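Practising stitches at the kitchen table

Cover the table with an old tray and a damp cloth so the practice piece doesn't slide. Put your lamp low and to one side, as the line of the cut is easier to follow that way.

Start near one end of the cut. Use black braided thread, as it shows up well against skin tones. Tie the first knot and trim one tail short before you go on. The edges should lie against each other without being pulled up into a heap.
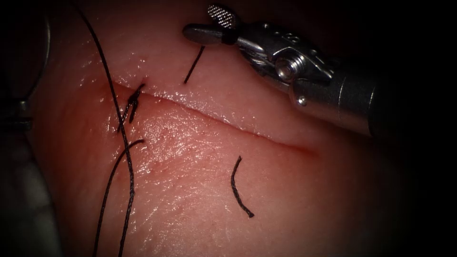 Spacing and thread

Leave the same gap between stitches all the way along. Timo Schmieder marks his with a pen first. Keep the long end out of the way of the cut, or you will catch it in the next knot.

Clearing up

Needles go in a lidded tub, never loose in the bin. Wipe down with hot soapy water and wash the tray separately.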